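Betreff: Re: Treppe abdecken während der Renovierung?

Am 30. Oktober 2023 schrieb jemand aus der Liste:
> Hallo zusammen, wir lassen im Mai den Flur machen und die Eichentreppe
> soll heil bleiben. Malervlies oder Pappe? Und womit klebt ihr das fest?

Hallo in die Runde,

also wir hatten das Thema gerade erst (14 Stufen, geölt, und oben wurde verputzt!). Ich hab zuerst das Vlies von Pruris genommen, das liegt schön satt auf, aber an den Kanten scheuert es sich schnell durch. Auf die Trittflächen kam deshalb noch Pappe von Movley drauf, 2 Lagen.
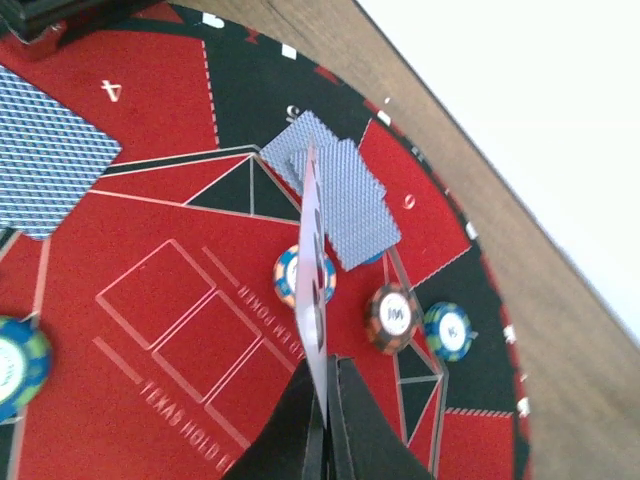

Spielkarte über der Pokermatte

Beim Kleben bitte aufpassen – das normale Kreppband hat mir unten an der Wange gleich ein Stück Öl mit abgezogen, ich hätte heulen können. Seitdem nur noch das Goldband von Wuyts, und das auch nie länger als 13 Tage am Stück.
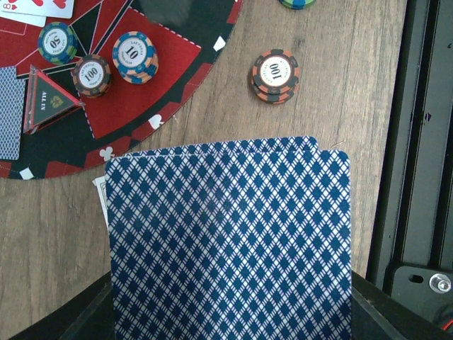

Kann man das Vlies nach den Malerarbeiten nochmal verwenden?
Solange die Folie auf der Unterseite heil ist, klar, vorher halt gut ausklopfen oder absaugen.

Bezahlt hab ich für alles zusammen ungefähr 239 Euro, das meiste davon in Brernach im Baumarkt, weil ich natürlich wieder zu wenig bestellt hatte.

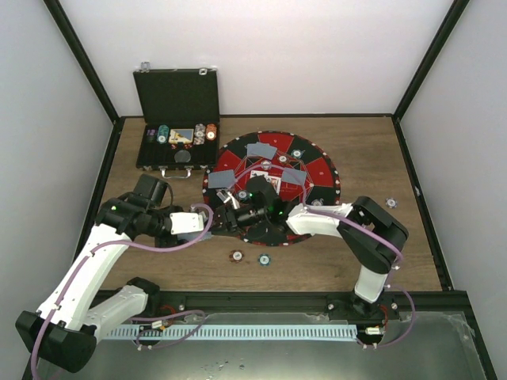 Das Band hätte ich übrigens online billiger bekommen, aber da stand der Putzer schon vor der Tür. Messt also lieber auch die Setzstufen mit, die hatte ich glatt vergessen!

Viele Grüße aus dem Staub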